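Infolettre de l'atelier Mokelari, 14/1/20

Des pistons, des segments et un peu de patience

Chers clients, chers habitués du comptoir,

Vous avez été nombreux à nous appeler pendant les fêtes pour la même raison : le bicylindre est ouvert sur l'établi, les cylindres sont partis au réalésage, et au moment de commander les pistons, on hésite. Forgé ou coulé ? On nous pose la question depuis que l'atelier existe et nous y répondons toujours avec plaisir (parfois un peu longuement, on nous le reproche à la maison).

Le piston coulé garde toute notre affection pour une machine de route. Il se dilate peu, il se monte avec un jeu serré et il reste discret au démarrage à froid. Le piston forgé, comme ceux de la gamme Vidix que nous avons rentrée cet automne, encaisse bien mieux les hauts régimes et les fortes compressions, mais il demande davantage de jeu, et il claque un peu tant que le moteur n'est pas monté en température. Ne vous affolez pas si vous l'entendez le matin dans la cour ! Laissez tourner gentiment, sans coups de gaz, et le bruit s'en va.

Pour le jeu au cylindre, suivez la fiche livrée avec vos pistons et pas celle du cousin qui a monté « presque les mêmes ». Mesurez à l'endroit indiqué sur la jupe, pièce et cylindre à la même température, et notez tout dans un cahier. Si les deux cylindres ne donnent pas la même cote, appelez-nous avant de remonter quoi que ce soit.

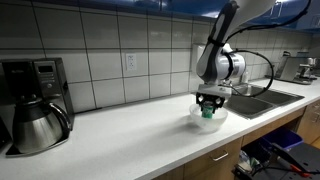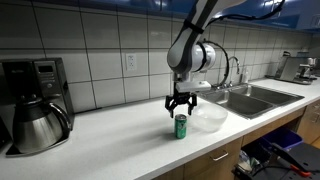

Bras robotisé au-dessus d'un plan de travail de cuisine.

Venons-en aux segments, qui nous valent la moitié de nos courriers. La coupe se contrôle segment par segment, dans le cylindre où il va vivre, bien d'équerre, en le poussant avec la tête du piston. Si la coupe est trop faible, on reprend à la lime fine, toujours de l'extérieur vers l'intérieur, et on ébavure. C'est fastidieux, on en convient volontiers, mais un café à portée de main et la radio allumée font passer l'affaire.

Côté rodage, nous restons fidèles à notre vieille recette : de l'huile minérale pour commencer, des charges variées, jamais de régime stabilisé pendant des heures, puis une première vidange à 200 kilomètres et une seconde à 900. Passez ensuite à votre huile habituelle.

Deux nouvelles du magasin pour finir. Les joints de culasse Wynne sont de retour en rayon, et les axes de piston Trustton sont attendus dans 14 jours ; nous prenons les réservations au comptoir ou par téléphone. Quant à la journée portes ouvertes, elle aura lieu en juin, comme l'an dernier, avec le banc de puissance dans la cour et de quoi grignoter. Les inscriptions pour le banc ouvriront au printemps et nous vous préviendrons par cette même infolettre.

Bonne année à toutes et à tous, et bon remontage !

L'équipe de l'atelier Mokelari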